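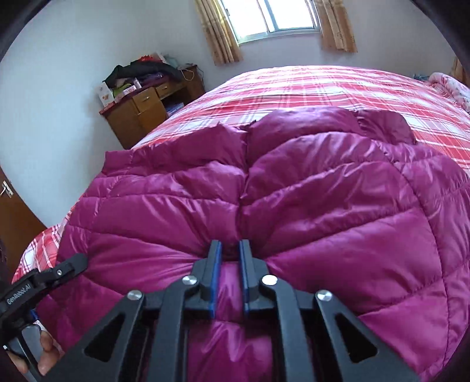 Folding and Storing Quilted Jackets

These instructions apply to all padded outerwear received by the Bellamy Residence linen service. They may also be followed by residents who prefer to put away their own winter clothing.

Before folding

Check the care label and confirm that the jacket has been cleaned according to it. Empty every pocket. A jacket that feels damp at the seams must be hung for another day before it is packed.

Lay the jacket on a made bed or a wide table. A bed is preferred for long or bulky jackets, as the whole garment can be spread out at once. Glossy fabrics slide easily, so work from the middle of the garment toward the sides.

Folding

1. Close all zippers and snaps. Turn the jacket face down.

2. Smooth each padded channel with the flat of the hand, following the stitched seams. Do not pull on the stitching.

3. Fold one sleeve across the back, then the other. The cuffs should not extend past the opposite side.

4. Bring the left and right sides in until they meet at the center. If a deep crease has formed down the middle, open the jacket, shake it once, and begin again.

5. Fold the hem up to the collar. Press out the air slowly with both forearms. Jackets with a hood are folded with the hood tucked inside.

Storing

Place the folded jacket in a cotton storage bag. Vacuum bags are not permitted for down-filled items. No more than nine jackets may be placed on one shelf, and nothing heavy may be set on top of them. Shelf space in Room 13 is available from August until the first cold weather.

Questions about lost tags or damaged seams should be directed to Lyle Van Dusen, Linen Service, extension 57.

Last revised 28/03/2021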